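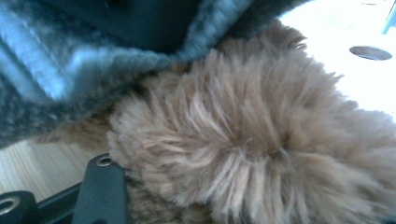 Figure 4. View from the hand-held gripper at the open day, with its black plate against long tan fur and a gray fabric lying over the top.

4.2 The open day at Flondham

We had been collecting demonstrations on our own for most of the winter, and by February we were all a little too good at it. Everyone in the group had learned to come at a soft object slowly, from the side, with the wrist already turned, and our recordings had begun to look very much alike. So when the Flondham workshop asked whether we would like a corner of the room at its open day, we said yes at once and brought the Kivi hand-held gripper, two spare batteries and a large bag of soft things.

Visitors were free to pick up the gripper and try whatever they liked with it. We gave them one short sentence of instruction ("move one soft thing to somewhere else") and then did our best to keep quiet, which was harder than we had expected, particularly with the younger children, who wanted very much to be told that they were doing well! Over the day 79 visitors took a turn, many of them more than once, and we came home with 1,376 recorded attempts.

Fur and knitted cloth were the materials people asked about most. Figure 4 gives a fair idea of why they are also the ones we find hardest. At this distance the fur fills most of the view, the individual strands stand out clearly along its lit edge, and it is difficult to say from the picture where the firm part of the object begins. The rounded end of the plate is pressed against the lower left side of the fur, where the pile is darker and in shadow, and the rolled edge of the fabric hides part of that same darker patch. A planner that looks for a clean outline has very little to hold on to in a view of this kind, and our earlier one, Sultik, tended to choose a point out in the loose tufts.

People standing at the table had their own ways around this. Some patted the object first with the free hand, as one might greet a dog, and only then brought the gripper in. Others pushed well into the pile before closing, much deeper than any of us would have dared with the lab's own samples. We had not thought to ask for either habit, and we were delighted to have both of them in the set.

We kept the recordings in the order in which they were made and removed only those in which the gripper was never closed. A further 40 attempts were set aside for the test described in Section 5, chosen so that no visitor appears in both parts. The remainder went into training for Avton along with our winter recordings, with no extra weight given to either source.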